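Section 4: Setting Up Your Arnen Countertop Water Filter

Welcome back! If you have worked your way through Section 3, your filter is out of its box, the parts are checked off against the packing card, and you have picked a home for it near the sink. Now we get to the part most people are a little nervous about, which is hooking it up to the faucet. Please don't be. Take it slowly, keep a dish towel handy, and read each step through once before you do it.

Before you start

You will need the housing, the Skoltus cartridge (still in its wrapper for now), the diverter valve, the two rubber washers and the hose. A pair of pliers is nice to have if your faucet has been in place for years and the aerator has grown fond of it. Give yourself some elbow room too. Kitchens being what they are, the counter tends to fill up with whatever the family has set down that day, so move things along until you have a clear, level spot next to the sink. 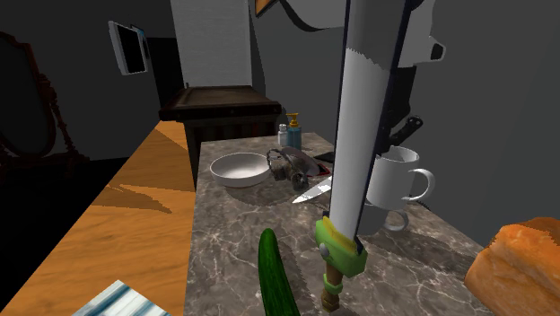
Caution: Use cold water only. Hot water will damage the cartridge, and a damaged cartridge cannot be rinsed back to health, however patient you are with it.

Fitting the diverter valve

1. Unscrew the aerator from the end of your faucet, turning it by hand if you can. If it won't budge, wrap it in a cloth and use the pliers gently.

2. Look at the threads. If they are on the outside of the faucet, use the thick washer. If they are on the inside, use the thin washer together with the brass adapter.

3. Press the washer flat into the top of the diverter and screw the diverter onto the faucet. Hand-tight is plenty.

4. Turn on the cold water with the diverter lever pointing down. A drip at the joint usually means the washer has gone in crooked, so take it off and seat it again before you reach for the pliers.

Note: Pull-out spray faucets do not take the diverter. If you have one, turn to Section 9, where we explain the under-sink kit.

Installing the cartridge

5. Wash your hands, then unwrap the cartridge and peel off both blue seals. (There are two! The one on the bottom is easy to miss, and no water will come through until it is gone.)

6. Lower the cartridge into the housing with the arrow pointing up, and give it a quarter turn until you feel it settle.

7. Screw on the cap, then push the hose onto the inlet until it clicks.

The first flush

8. Swing the lever to the side and run cold water through the filter for 13 minutes. The water may look gray at first from fine carbon dust. Let it run away down the drain or save it for the houseplants, who don't mind a bit.

9. Turn the water off, wait 11 minutes, and flush once more until it runs clear.

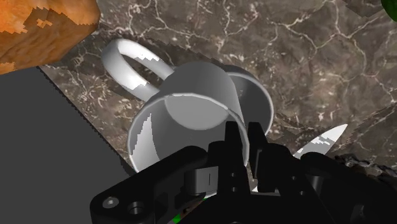 10. Taste a little. If it seems flat or slightly papery, run the filter another minute or two and try again. The taste settles down over the first day of ordinary use.

11. Write the month on the sticker inside the cap, so that you know when you began. One cartridge is good for 300 gallons. Households with very hard water may find the flow slowing down before then, and it is perfectly fine to change it early.

Caution: Do not leave the filter where it can freeze. If you are closing up a cabin until March, take the cartridge out and drain the housing.

Reader comments

Jarrah Whitelaw: Thank you for the note about the second seal. I had mine all together and was ready to send it back.

Rezaei: Does the thin washer come separately? Mine went down the drain.

Arnen Help Desk: It does! Ask for the washer pack and we'll send you one.

Contact the Help Desk | Copyright Arnen Home Products | Back to top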